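Planning a humanoid for lobby and waiting room work – FAQ

Budget questions we get most at Clullora. Prices change, ask for a current quote.

Can I just rent first?
Yes. Most people do. Skistel does 7 week rentals, hands included. Book early, February fills up.

How much floor do we need?
More than you think. Allow over 70 square feet clear, plus the furniture it works at. Carpet is ok if it's low pile, tell us before the site visit.

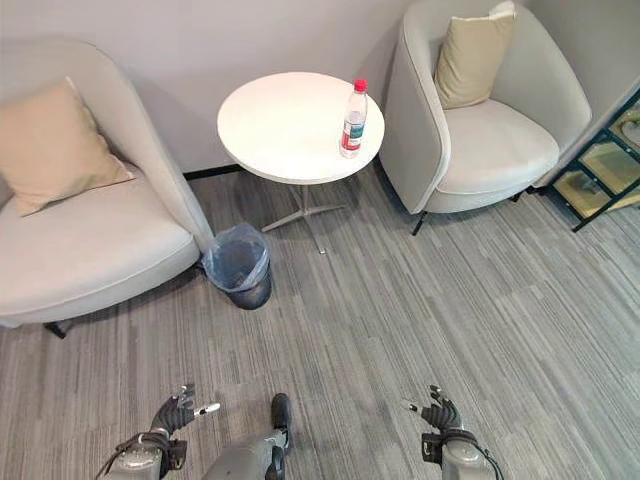 Pickup area with side table, two chairs, bin. Hands at the bottom.

Do we need the multi-finger hands?
Depends on the job. Boxes only – no, get the basic Wokar grippers and save the money. Bottles, cups, anything round, yes. Budget hands as a seperate line, finance will ask.

What about wrist cameras?
Order them with the arms. Adding later means new cabling and a second visit.

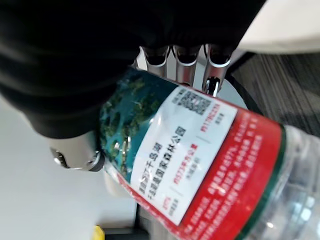 Same goes for hand covers. They wear out, so put spares in the year one budget, not year two. Part no. 511 for the fabric ones, 107 for the fingertip pads. Akbulut stocks both and ships Thursday.

Is training included?
One day on site. Extra days quoted seperately.

What do people forget to budget for?
Spare battery. Insurance. Somewhere to park it overnight – and an outlet near that spot. Also freight back if its a rental.

Who signs off the site plan?
You do, we check it. Send a sketch with door widths.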